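Sorting blocks by colour from spoken commands: how we collect and train the Suma policy

6 min read

In this tutorial I explain how we train one small policy to group blocks by colour on a table, from a short sentence like "put the red blocks together". It is written for students who already have an arm that moves and a computer that can talk to it.

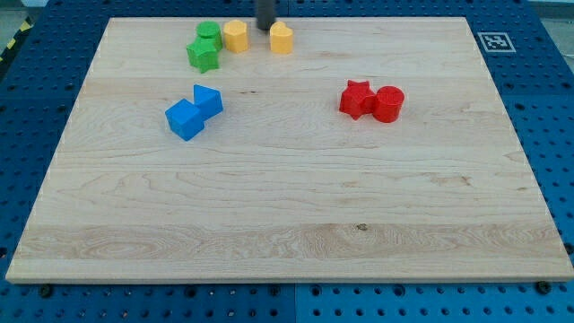
The task looks like a toy, but it is useful for research. A block has a colour and a shape, and the command can speak about only one of them. If the policy learned to look at the shape when we asked for the colour, we see it very fast, because the star goes to the other star and not to its partner of the same colour.

1. Prepare the table

Use eight blocks in 4 colours, two of each colour, and let some shapes repeat between colours. We have a green and a red star, and also a green and a red cylinder. Put them on a plain board that gives good contrast. Fix a printed marker beside the board and do not move it after calibration. I moved ours one time in January and lost a full afternoon of data.

2. Calibrate

Run the calibration in Coden, the small tool we use for recording. It needs 12 poses of the arm. Try to spread them over the whole board, also near the corners. When it finishes, send the tip to a known point and measure the error with a ruler. If it is more than a few millimetres, repeat the poses.

3. Record demonstrations

We push the blocks, we do not grasp them. Pushing is slower, but the arm needs only a simple round tip at the end. Keep the tip low, just over the surface of the board, and move with small steps.

Record long sessions without stopping. The operator plays freely and does not follow one command. For the first version we recorded enough to cut 1,000 short pieces, and 500 were already enough to see some correct behaviour.

4. Write the sentences afterwards

Cut the sessions into pieces and ask a person to write what the arm did in each one. In Uçar, our labelling page, the person sees the piece and has one text box. Accept different words for the same thing: "slide", "push", "bring closer". Correct only the wrong colours and wrong sides, because left and right are often confused when the camera looks from the front.

5. Train

The Vukine configuration file has the values we use. The input is the camera image and the sentence, the output is a small movement of the tip in two directions. Please leave the image augmentation for position on, but turn off the colour change. We had it on in the beginning and the policy mixed up yellow and green.

6. Test

Start every trial from a different arrangement and write down the command before you start the arm. We count a pair as grouped when the two blocks touch or when the gap is smaller than one block. Decide this rule before the test and use the same rule for all models.

The most common failure in our trials was a block pushed too near the edge of the board. The policy then goes around it many times and cannot bring it back. More demonstrations which begin from the edge helped us more than a bigger network.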